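4. What Counts as a Made Bed

4.1 The problem of the word

We began the Kemitthorpe study believing that everyone knew what a made bed was. This belief lasted through the pilot and about half of the first interview. The respondent, a retired bus driver, told us that he made his bed every morning without fail, and then explained that by this he meant he got out of it.

Earlier work on household routine has mostly treated bed-making as a yes-or-no item, tucked in between brushing teeth and opening curtains. Besnard and Millet used such an item in their Plemberg survey and found a pleasing majority of makers. They also found that couples sharing one bed disagreed on whether it had been made, a result they put in a footnote and, as far as we can tell, never spoke of again. We have come to think that the footnote was the study.

Our own questionnaire went to 600 households, of which 378 sent back a form we could use. A further handful sent back forms we could not use, including one on which every answer was the word "sometimes" and one that had been used to level a table and bore the mark of the leg. Respondents were asked to say in their own words what had to be true of a bed before they would call it made. Answers were coded separately by Bashir and Besson, who met afterward to settle their differences and needed 2 afternoons and a change of room to do it.

4.2 Strict, loose and covered

Three broad standards came out of the coding. Under the strict standard, the sheet is pulled tight, the pillows sit on top and in a set order, and the cover hangs evenly on both sides. Strict respondents wrote long answers. Several drew diagrams. One attached a page on hospital corners, with a reading list.

Under the loose standard, the cover has been pulled up to the head of the bed and somebody has given it a pat. The pat matters. Loose respondents mentioned it again and again, and seemed to regard it as the moment at which the job passed from intention to fact.

The third standard we call covered. All it asks is that the mattress and whatever else is on it should be out of sight under one piece of bedding. Creases are allowed, as are ridges, and so is anything that may be causing the ridges. Figure 3 has the creases and the ridge but falls short of this standard, with a white edge of mattress or sheet left showing along the back and the right side: a blue blanket lies over the bed, rumpled, with a low uneven rise toward the back left that might be a pillow or might be more blanket.

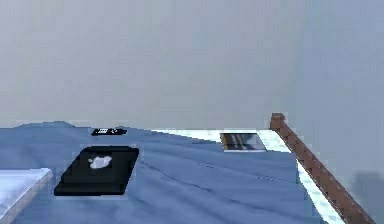

Figure 3. A bed under a rumpled blue blanket. Not made, under the strict standard; nor, with a white edge of mattress or sheet showing, under the covered one.

Vasilakis, reading a draft of this section, objected that the covered standard was no standard at all and that we had simply been too polite to code a large group of people as not making their beds. By his account, a rule that can be met by dropping a blanket from a height is a rule about blankets. He suggested folding the whole group into the non-makers and saving a page.

We thought about this for longer than we would like to admit, and the page was tempting. We kept the group for one reason, and it comes from the interviews. People who hold the covered standard do sometimes fail it, and they know when they have. A respondent who would happily leave a pillow sideways under the cover was still sorry to have left the sheet showing when her sister came by. Non-makers reported no such feelings. They did not mention sisters.

4.3 Who is watching

The standard a person holds turned out to be a poor guide to what that person does when alone in the house. Strict respondents slipped on days when no visitor was expected, usually to loose, and described the slip in terms most people save for tax matters. Covered respondents moved the other way when company was due. Eight of them owned a second, better blanket which they kept in a closet for this purpose and did not sleep under.

Shared beds brought back the trouble in the Plemberg footnote. Where two people held different standards, the stricter one generally made the bed and the looser one generally believed that they took turns. We asked each partner to answer in a separate room. In the Lecomte household, both partners claimed to have made the bed that morning, and both were telling the truth: the second had taken it apart and begun again.

4.4 Limits

All of our measures rest on what people told us. The Birik diary method, in which respondents note the state of the bed at a set hour, would have been better, and we tried it briefly in March. The diaries came back full and beautifully kept, and reported a level of bed-making so high that we suspect the diary of causing it. We also did not ask about bunk beds, sofa beds, or beds with a dog on them. Two respondents wrote in to complain about the last of these, and their letters are held with the interview notes.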